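Plant Fibers and Containers
Unit 4 handout, Materials in Everyday Life
Vollbridge Evening College
Read before class on 04/02/2019

1. Why people wove containers

Woven containers are older than pottery in many regions. The material grew close to home and needed no kiln. A basket also weighs little, which matters when the load has to be carried by hand. The drawback is rot. Most old baskets are gone, and we know them mainly from marks pressed into clay.

2. Terms you need

Stake: a strand that runs up the side and gives the shape.
Weaver: a strand that passes over and under the stakes.
Plaiting: flat strips crossing each other, with no difference in role between the two sets.
Twill: each strip passes over two or more others, and the crossing point shifts by one each row. The result is a slanting or zigzag pattern.
Border: the finish at the rim. It locks the ends of the stakes and takes most of the wear.

"Wicker" names a way of making, and the material can be willow, rattan, reed or paper cord. Do not write "made of wicker" in your answers when you mean rattan. 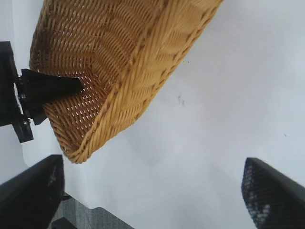
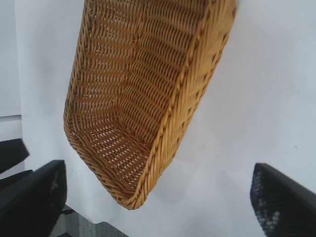

Fig. 4.1 and 4.2. Wicker basketry with a braided rim. Note the gaps between strands.

3. Open and closed weave

An open weave lets air through. Onions, bread and laundry all keep better in moving air. A closed weave holds grain and smaller goods but dries slowly after a wetting. Many makers mix the two in one piece, with a tight wall and a looser floor, or the reverse.

4. Case: the Dovcombe market

The Dovcombe accounts list 841 baskets sold in one season. Of these, 688 were field baskets and 19 were lidded. The rest are entered without a type. Prices are given per 100, so we can't tell what a single buyer paid. Sales peak in August, ahead of the apple harvest.

5. For next week

Read the chapter on coiling. Bring one woven object from home, any size. Write half a page on how its border is finished and where it shows wear. If the strands are painted, look underneath, where the coat is often thinner.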